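Papers > Shared Workshop Robotics > Duvimdale Build > Section 3

3. Setting up the table

We share the Duvimdale workshop with people who build furniture and fix bikes, so the whole cell had to be something I could set up in an evening and leave alone. Ngozi Babalola did most of the layout and I did most of the complaining (sorry, Ngozi!). Two white arms share one black tabletop with green screen behind it, and a long white rail runs along the front edge. We picked the plain colors early on and I'm glad we did — our first color filter was a mess against bare shelves.

The blocks are white cubes with printed square markers on them, and the job we cared about was getting them in and out of a shallow white tray. I wanted fancier objects at first, but Ngozi talked me down, and she was right.

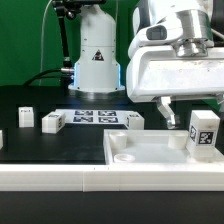

Figure 1. The Duvimdale table: tray, marked blocks and the sheet of four markers, with one arm's gripper over the right side.

Calibration took us longer than the rest of the build put together. Our script, which we call Kevard, looks for the four markers on the flat sheet and works out where the table is from those. In the first version we taped the sheet down by eye and then typed in the offsets by hand, and I got two of them swapped and spent a whole night blaming the camera. Now Kevard runs at every startup and throws out any reading that lands more than 2 mm from the last good one.

We ran 16 trials per block position and 10 warm-up moves before each batch. Lawal, our logging tool, saves the arm poses and the marker readings together, so we could go back over the bad runs later — and there were plenty of those in the first six batches! Section 4 goes through them by tray position.

Contact: Duvimdale workshop desk | © 2025 Ngozi Babalola and co-author | Back to top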